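Who sets the boxes on the floor?

Līga Grīnberga has been at the Giturstead plant long enough to remember when parts handling meant a trolley, a clipboard and a sore back. She's the shift lead for finishing and handling now, and when we sat down in the lunch room a bit after 2 she had maybe half an hour. She ate through most of it. Fair enough.

The robots came in October. Before that the crew moved every moulded part by hand, table to floor spot, floor spot to table, up to 587 a shift when Hallska had a big order in. "You'd go home and your hands would still be doing it," she says. 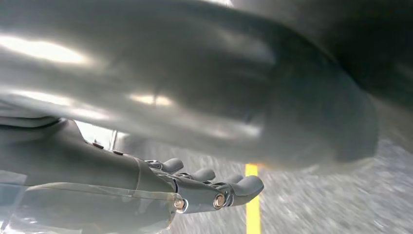 Aušra Grīnberga
Staff writer, Mets

(Same surname, yes. No relation that either of us can find.)

First thing I asked was about jobs, because it's the first thing everyone asks. Nobody was let go from her crew, she says. Two people moved over to inspection. One wanted to, one didn't much. "He liked the walking. He's a walker. Now he's on a stool with a lamp and he tells me about it."

What changed more was the shape of the day. Old way, you had your stretch of floor and you knew it. New way, you set up a job, you watch the first few, you go do something else, you come back. Līga says the hard part was the coming back. "People hovered. For weeks. You can't blame them, you spend years being responsible for a part and then you're supposed to turn around and do paperwork."

And the paperwork is real. She thinks there's more of it than before - fault notes, changeover sheets, a log for every time someone stops a cell by hand. The first month they logged 449 stops. She remembers the number because the Ternia rep, that's the company that did the install, read it out in a meeting like it was bad news.

"I thought it was good. It meant people were pressing the button. I'd told them, press it, I don't care if you feel silly."

Most of those stops were small stuff. A part put down a bit crooked. A cable somebody didn't like the look of. Somebody standing where they weren't sure they should be standing, which brings us to the tape. There's a lot of talk about tape at Giturstead. Where the yellow goes is decided by the crew now, and Līga fought for that one.
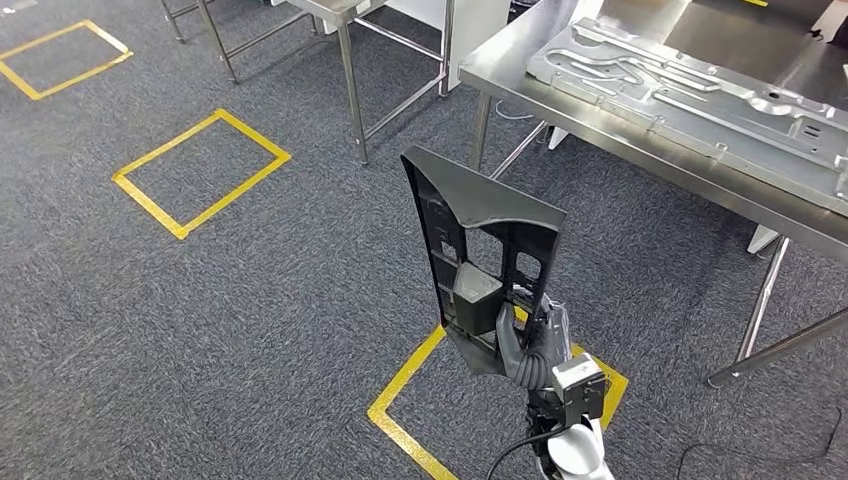
"The first layout came off a drawing," she says. "On the drawing it was lovely. But nobody on the drawing had to get past with a trolley." So they pulled it up and did it over, with the people who work the shift telling the installers where they walk. Took an afternoon. She says it was the best afternoon of the whole project, and the only one where the installers took notes.

Is it quieter? Not really. Different noise. Less banging, more hum, and she misses being able to tell how a shift was going with her eyes shut. The radio stayed, after some argument.

Pay is the sore spot. The crew got training and a certificate each, and the rate hasn't moved. Līga is careful here, she's a lead and she knows this gets printed, but she doesn't duck it. "If I ask someone to learn to restart a cell and clear a fault and sign for it, thats a different job. It should say so on the payslip." Talks are on again after the new year. She's not holding her breath.
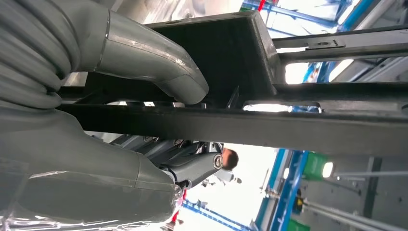
On the floor at Giturstead, where people and arms share the space.

I asked what she'd tell another plant about to do it. She thought for a while, long enough to finish the sandwich.

"Ask the slow questions early. Who cleans it. Who stays late when it stops at ten to five. What happens to the person who's good with their hands and bad with a screen - I've got one of those and he's the best I have, and it took me til nearly Christmas to work out where he fit." He does changeovers now. He can hear a worn joint before the fault light comes on, she reckons, and the younger ones have started asking him to come over and listen.

Would she go back? To the lifting, no. Her shoulder is better then it was in years. To the crew all being on the floor at once, talking across the tables, maybe. They take breaks at different times now, becuase the cells don't all need minding together, and she's been trying to get one shared break back into the day. Fifteen minutes, everybody. The plant manager has said he'll look at it.

Then her phone went and it was cell 2, and she was up and gone with her tea still on the table.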